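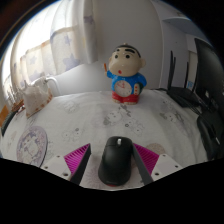 A mouse held in the Skaltora hand-held gripper during a home recording.

Reading time: 2 minutes

Grutine opens home recording programme for teaching robots everyday tasks

Grutine, which makes tools for training robot arms, is widening its home recording programme to 38 households from Saturday. People taking part will use the company's Skaltora gripper to show small household tasks by hand, in their own rooms and with their own belongings.

Skaltora is a hand-held gripper with two fingers and a camera. The person holding it picks up, moves and puts down objects, and the recordings are used to train a robot arm to do the same job. No robot arm is needed in the home.

The programme began with a trial in 16 households, which produced more than 800 usable recordings. Most were of very short tasks: moving a computer mouse to a mat, putting a cup back on a shelf, closing a drawer.

"We had plenty of material from our own workshop, and it all looked like our own workshop," said Comfort Ansah, who leads the programme at Grutine. "People have patterned sheets and ornaments and a window that is very bright at ten in the morning. A robot arm that is going to work in a house has to have seen that."

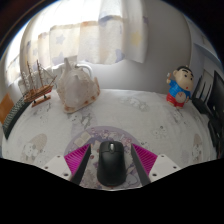

Each task is recorded many times over, with the object starting in a slightly different position. Participants are asked to begin with the fingers open on either side of the object, close them slowly, and keep the object in view until it has been let go. They are also asked to leave the rest of the room as it normally is — ornaments, cables and curtains included.

A mouse is one of the set objects for the first month. It is smooth and low, and the fingers have to come down close to the surface to get hold of it. In the trial, new users often closed the gripper too high and lost their grip. The written guide has been changed to show the right height, and a practice session of 15 minutes has been added.

Recordings are checked by a team led by Bienvenido Malabanan before they go into training. Clips in which the object leaves the view, or in which a person's face can be seen, are deleted.

"A missed grip is fine, we keep some of those," Malabanan said. "What we can't use is a clip where we don't know where the mouse went."

Households are lent a gripper, a charger and a printed guide, and receive 500 credits towards Cirkell, Grutine's online shop, when they finish. Training on the new recordings will start in February at the company's Tolentino site.

Contact: Grutine press office, Tolentino site
© Grutine. All rights reserved.
Back to top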